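4.2 Rigging and cloth response

Rigging of the two test characters was done in Hivden, same skeleton as in the earlier section, 133 joints each. Face joints were left out of the count in the first draft, now they are in. Skin weights came from the automatic pass and then got fixed by hand at the shoulders and hips, where the auto weights always pull the mesh inward. Kavico was used only for export.

Clothing is the harder part. A character can have a very good face and still look fake the moment the sleeve moves like rubber. We tried two set-ups. First one - cloth baked onto the body mesh, cheap, no collisions needed. Second one - a separate simulated layer with its own stiffness and bend values. The baked version runs on anything. The simulated version drops frames when the arms cross the chest, and we did not find a setting that fully cured that.

Bend values were picked by eye against real fabric. Quilted material was the most usefull reference, becuase the stitched grid breaks the fold into short flat pieces and a plain cloth solver wants to smooth them out.
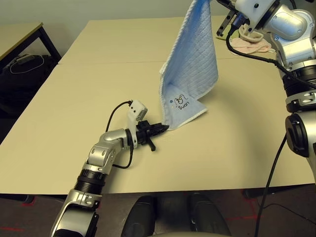
Figure 4. Quilted towel with piped border, lifted by its top edge, lower corner on the table.

Ó Néill objected at this point that bend values chosen by eye can't be repeated by another team, and that viewers mostly judge a character on timing and gaze anyway, so the effort might be better spent there. Fair on the first part. The values are therefore listed in the appendix, with the solver step next to each one. On the second part we are less sure. Gaze was held fixed in all clips, so the test can't say which matters more.

Clips were shown in Standeck, full screen, no sound. Each viewer saw both set-ups in random order and gave a score from 0 to 100 for how believable the character seemed. Walk, sit, reach, turn. The reach clip was re-rendered in September after a lighting error - the old version is not used anywhere in the results.

Scores for the walk clip hardly differ between set-ups. For the reach clip the simulated layer does better, also with viewers who said they had not looked at the clothes at all. The turn clip is mixed. Hair was left static and several written comments mention it, which may have pulled down both versions by the same amount or may not have, we have no way to seperate it.

Render cost is treated in 4.3. Joint limits for the wrist see Table 2.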